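Intro to Bookkeeping, Unit 4: Accruals, or When Did It Happen?

Last unit we kept books the way most people keep them, by looking at the bank balance and feeling something. That is cash basis. Money comes in, you write it down. It works fine for a lemonade stand and for my brother-in-law.

Accrual basis asks when the thing was earned or used up. Our practice company, Clollden, finishes a job in November and gets paid in January. The sale belongs to November, however gloomy the bank account looks.
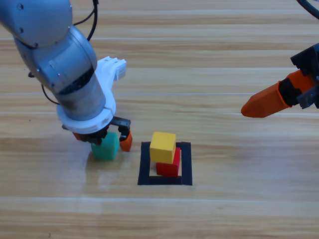 Why not wait until the customer pays?
The work and its costs would land in different periods, and both months would look wrong.

Now the other side. Clollden pays $600 up front for six months of insurance. On day one it has spent nothing in the accounting sense. It owns a prepaid asset, and each month $100 of that moves over to expense. Students hate this entry until the second problem set, then put it everywhere, including places it has no business being.

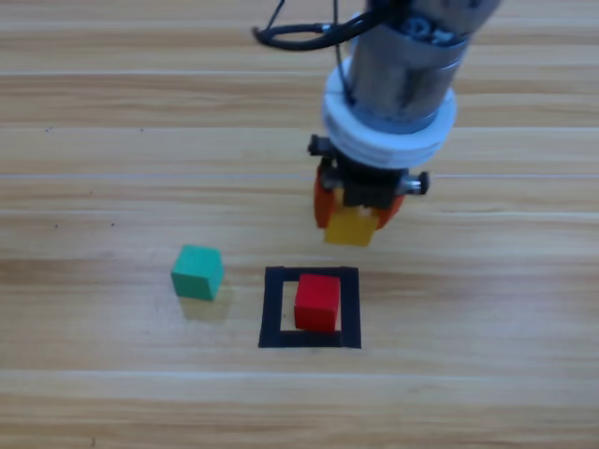

Unpaid bills go the same way. If the electricity used in November comes to $219 and the bill shows up later, you still book it in November: debit utilities expense, credit accrued liabilities. When you pay, debit the liability and credit cash. Do not book the expense twice. Every year somebody books it twice.
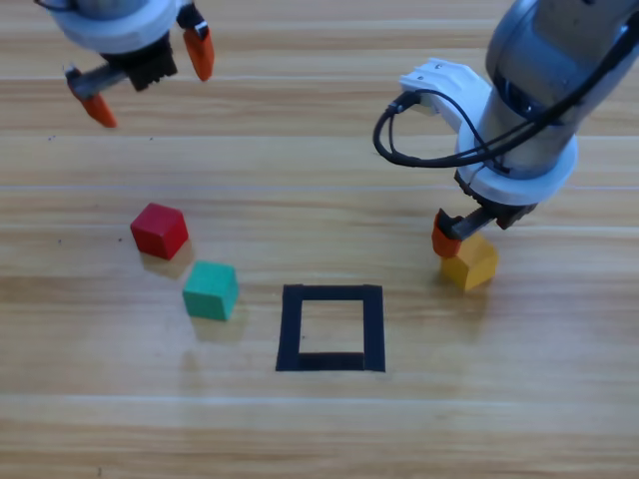
Wooden blocks and a black square outline on the tabletop.

For next time: read chapter 8 and do the Fumero problem, where a customer pays a $1,000 deposit before any work starts. Hint: it isn't income yet. Questions go to Cinzia Cattaneo during lab hours. Bring your T-accounts, in pencil.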